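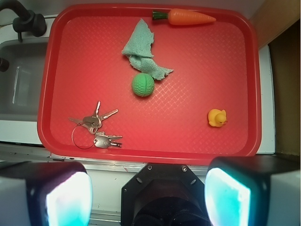

Six Weeks With the Skirkell Kit: A Talk With Jhonatan Muñoz
May 2020

I called Jhonatan Muñoz to ask him one thing, whether the Skirkell gripper kit from Hulell is worth the money for a small shop, and we ended up talking for most of an afternoon. He's like that. He set his up in April, on the counter next to his sink, and he's been handing it odds and ends ever since.

"I started with the stuff everybody has," he told me. "Keys, a ball, a rag. My rubber duck. A toy carrot, why not?" He puts it all on a red plastic tray and lets the arm work off that.

I asked which of those gave him the most grief and he didn't even let me finish. "The cloth! A ball is a ball from any side. A cloth is a different shape every single time you drop it." The keys come second for him. They're thin, they're shiny, they hang off each other, and you have to decide what you even want the fingers to close on. He goes for the heads of the keys. (I would have gone for the ring, and we argued about that for a while.)

So what do you get in the box? Two fingers, the wrist mount, a small camera, cables, and the Prernex software on a stick. Jhonatan had the hardware on in one evening. The software took him 4 evenings, and he was pretty grumpy about it. "The manual jumps from page 2 to a screen I never saw. I wrote to Hulell and they sent me a newer one, which was nice of them, but put the newer one in the box!"

He likes the camera placement a lot. It sits right down at the wrist, so you're looking over the mount and between the fingers at whatever you're about to pick up. "I had a Karimi before this, with the camera up on a pole, and the arm was always in my way." The Karimi was faster, he says, and quieter too. He sold it anyway.

I wanted numbers, of course. He keeps a notebook, and he's logged more than 100 tries on the cloth alone, but he wouldn't read me the score. "Ask me in the summer."

Would he buy it again? Yes, with the longer cable, which costs extra and which he thinks you'll want if your outlet is anywhere but right behind the arm. He's also waiting on softer finger pads. Hulell told him they're coming and didn't say when.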